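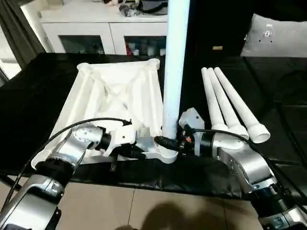

Jomach two-arm helper: can it put a stand together yet?

By Ji-hoon Wi
August

Jomach wants $3,306 for a pair of arms that will supposedly take flat-pack jobs off your hands. I gave it the easiest one I could find, a Foltitz stand: white plastic base, tapered white tubes, no screws. The pole drops into a round socket at the corner of the base. One gripper steadies the rim and the other handles the tube.

On paper that's a chore for a child. My best run for the first tube was nine minutes, and I had already laid the parts out on a black cloth, which is half the job if you ask me. Grip is decent and it never cracked a part. Judgment is another matter. When a tube goes in a little crooked it keeps pushing, then backs off and tries the same angle again.

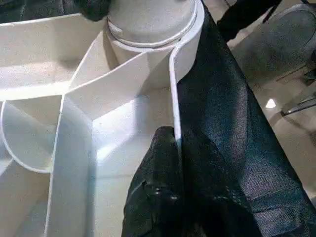 Soft stuff worries me more. Rigid plastic stays where you put it, but cloth slides and bunches, and I wouldn't trust these grippers near laundry. The Dulliveo I tried before this was worse with fabric and slower with everything else, so there is some progress.

Would I buy it? No. Maybe at $300, as a hobby. Two stars.

Comments (3)

hjaltested_fan: Try the Hjaltested shelf, mine gave up at the first peg.

Marnie: Nine minutes for ONE tube??

tallpaul: Does it pick up after itself?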